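Ticket 51 – Desktop does not find its hard disk after cleaning

Status: Closed
Opened by: Maya Hattar, Gosselin office
Handled by: Liette MacPherson, Mandero hardware desk
Machine: tower desktop, label name STADODLEY-7

2nd November, first message from Maya Hattar

Hello. I have a problem with the tower that we use for the stock lists. I opened it to clean the dust, as the guide on the shared drive recommends for every winter. I took out the hard disk, the memory and the processor, cleaned, and put all back. Now the machine starts, the fans turn, but the screen says that no boot device is found. Before the cleaning it worked without trouble.

What I already tried:
Restart, three times.
Another power cable.
Opened the case again and pushed the disk in its place. It felt firm to me.

I can do simple work with a screwdriver but I am not a technician, so please write the steps slowly. The stock program, Drirutano, keeps its data on this disk and I would not like to lose anything.

Reply from Liette MacPherson

Hello Maya, thank you for the clear message. If the screen shows text, then the processor and at least some of the memory are working. So please leave the processor where it is and do not lift it again. We look first at the disk.

Please go into the setup screen (press the key that is named at the bottom of the first screen) and open the page with the list of drives. Tell me if the disk is in the list or if the line is empty. Also tell me how much memory it shows.

Maya Hattar

The line for the disk is empty. Memory shows 8 GB. I am not sure if this is the full amount. When I hold my ear near the case I do not hear the disk turning, but the fans are loud, so I cannot promise.

Liette MacPherson

8 GB is what I have in the inventory for this machine, so the memory is good and we can forget it.

A disk that is missing from the list has mostly a cable question. Please switch off, pull out the power cord, and wait a minute. Lay the case on its side with the open side up. Then:

Find the two plugs at the back end of the disk. The wide one is power, the narrow one is data.
Pull both out and look inside for bent or broken plastic.
Take the disk out together with its caddy, and check that the caddy sits correctly around the disk.
Push the caddy back until it stops, and only then put in the plugs. Both go in only one way, so please do not force them.

Follow the data cable to the board also. That end gets loose easily when somebody cleans near it.

Maya Hattar

I have done it. Both plugs looked fine, without damage. The end at the board was also in. After start the line is still empty. I have a question about the caddy. Mine has blue plastic parts, and I do not know anymore if the disk was in the right way around when I put it back. The caddy goes in, but the last part is stiff. Do you have a picture of the same kind of disk in its caddy?

Liette MacPherson

I think we are close now. I attach a picture from our bench. Compare only the disk and the blue plastic with yours – the motherboard in your case may look different.

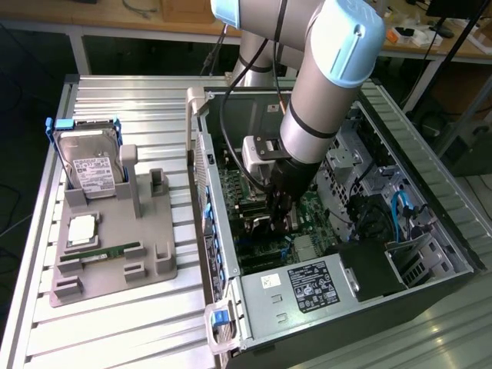
Hard disk in its blue caddy at upper left, with processor and memory module below; opened tower case at right.

If the disk is turned the wrong way in the caddy, the connectors do not come to the side where the cables wait, and people then pull the cable at an angle to reach them. The plug looks in, but the contact is poor. Please take the disk out of the caddy, turn it so that the connectors face the cable side, and press the rails on again. The small pins of the rails must go into the holes at the sides of the disk.

Maya Hattar

You were right about the direction. The disk was turned, and I had pulled the power cable quite hard to the side. Now the caddy goes in easily and I heard a click at the end. After start the disk is in the list and Windows opened normally, it took almost 9 minutes the first time because it wanted to check the disk. No errors were shown. Drirutano opens and the last stock list is there.

Liette MacPherson

Very good. Please make a copy of the Drirutano folder today, before you do anything else. I will leave the ticket open until December – if the disk disappears from the list again, write here and I will send a new power cable.

Maya Hattar

Copy is made, on the office server and on one USB stick. I also wrote "connectors to the cable side" on a piece of tape and put it on the inside of the cover.

Liette MacPherson, closing note

No new report from Gosselin. Cause: disk placed the wrong way in caddy after cleaning, power plug under tension. No parts replaced. I added a line about the caddy to the cleaning guide, in the part about taking out the disk. Closed.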